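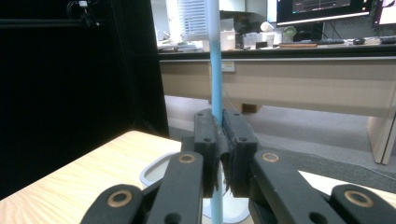

How to Store Long Plastic Rods and Sticks Upright on a Worktable

Posted by Muireann Ó Súilleabháin, 24 Jun 2023

Thin plastic rods are awkward to keep. In a drawer they roll to the back, and on a shelf they hang over the edge and get knocked off. Standing them in a container on the table works better, provided the container doesn't tip and you can find the one you want. The method below suits craft rods, balloon sticks, plant supports and the plastic dowels used for model making.

What you need

A plastic tub or bucket with a flat bottom
Clean dry gravel, glass beads or rice
A sheet of foam or stiff cardboard that fits inside the tub
Scissors or a craft knife
A cloth and dish soap
Masking tape and a marker

Choosing the container

Measure your longest rod first. The tub should be at least a third as deep as that rod is long. With a shallower tub, the rods lean outward and their weight ends up over the rim. My longest are 38 cm, and a tub 19 cm deep holds them with no trouble.

Straight sides are easier to work with than sloped ones. If you only have a sloped tub, cut the foam to fit a little above the bottom and let it wedge in place. Check that the rim is smooth. A rough molding seam will scratch clear or pale rods every time you pull one out, and it can be taken off with fine sandpaper.

Cleaning the rods

Wipe each rod from one end to the other with a damp cloth and a drop of dish soap. Textured rods hold dust in the low spots, so use an old toothbrush on those. Rinse under lukewarm water. Very hot water can soften some plastics and leave a permanent bend.

Lay the rods flat on a towel until they are dry all the way around. Hollow ones need longer; tap the open end on the towel to get the water out.

Sorting

Sort by length before color. Put the short rods in one pile, the long ones in another, and set aside anything bent or cracked. A slight bend can often be corrected by laying the rod on a flat board under a heavy book for a few days. Cracked rods are best thrown out or cut down for small jobs.

Pale colors are hard to tell apart once they are standing together, especially light blue, white and clear. Wrap a narrow band of masking tape near the top of one rod in each group and write the color or size on it.

Setting up the tub

1. Pour in gravel, beads or rice to the depth of two fingers. This is the weight that keeps the tub steady. Rice is fine in a dry room, but use gravel if the table is near a sink.

2. Cut the foam to the inside shape of the tub and press it down until it sits level on the filling.

3. Make holes in the foam with a nail or an awl slightly thinner than your rods. Start at the center and work out, leaving a finger's width between holes.

4. Push the longest rods into the center holes. Hold each one low down and turn it a little as you push. Pushing from the top makes a thin rod bow, and it may snap.

5. Fill the outer holes with the shorter rods.

6. Give the table a gentle shake. If the tub rocks, lift the foam and add more filling.

If you keep a large number of rods, leave the foam out and divide the tub with cardboard tubes instead. Qianru Fan keeps 167 of them for her school puppet workshop this way, and she says the tubes last a couple of terms before they need replacing.

Where to put it

Set the tub toward the back of the table, where your sleeves won't catch the tops. Near a window is handy for matching colors, but direct sun yellows white and clear plastic and makes it brittle, so keep the blinds closed during the brightest hours or move the tub to the shaded end. Keep it away from radiators too. I lost half a bundle in December that way — they were all curved by morning.

The tops of thin rods are easy to miss when you lean over the table. If children use the space, push a small bead or a cork onto each tall one.

Taking rods out

Grip the rod just above the foam and pull straight up. Pulling at an angle widens the hole, and after a while the rod will lean. When a hole gets loose, wrap a turn of masking tape around the bottom of the rod or make a new hole beside it.

Empty the tub and wash it whenever the filling starts to look dusty.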